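Grurnum furniture hall puts the fruit back on the table

The trade hall at Grurnum has reopened its home furnishings floor after a summer of new carpet, and the big argument of the season is over a pineapple.

The floor is given over to dining and side tables through the end of August, most of them glass, nearly all of them round. Square tables had a good run, says Malcolm Kershaw, who books the stands, but people kept walking into the corners. Exhibitors were asked to dress each table "as if someone lived there," an instruction that produced, in the first week, a great many unread art books and one bowl of lemons so shiny that a visitor tried to find out who made them.

The lemons were wax. A house rule followed, posted at the loading door at 7 in the morning and argued over by lunch: real fruit or no fruit, one piece per table, on a plate. Bowls are out, on the grounds that they hide the glass. Grapes are out after a difference of opinion over whether a bunch is one piece.

Most stands went with a melon, and regretted it. Melons roll. The pineapple has turned out to be the sensible choice, as it lies on its side without wandering off and the crown gives people something to look at besides the price. A shallow plate with a raised rim does the rest, and a pale one keeps the attention on the fruit.

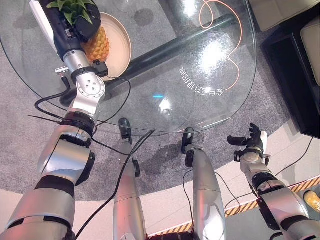 Roos Vanhove thinks the whole rule is backwards. A pineapple should stand up, she told the hall's newsletter, and if it won't stand up it should be in a kitchen, being cut. She would also like it known that glass tables look their best with nothing on them at all, for the nine minutes a day that anyone can manage it.

She has a point about the upkeep. A glass top shows every fingerprint, and under ceiling lights it shows the ceiling lights as well. Stands have been told to wipe down before opening and again at 3, with a dry cloth, and to leave the sticky part of the fruit to the plate. Kramer, which supplies the cloths, has been asked for more cloths.

Prices on the floor start at 49 for a side table and climb to 2905 for a dining set that seats more relatives than most visitors care to invite. Delivery to Clallden is included on the larger pieces. Fruit is not — although Jolien Aerts, on the information desk, reports that it is the thing people ask about most, followed by the restrooms.

The pineapples are replaced when they start to smell like pineapples. Retired ones go to the staff canteen, where the upside-down cake is now in its second week. Doors open at 10, and the last entry is 30 minutes before closing.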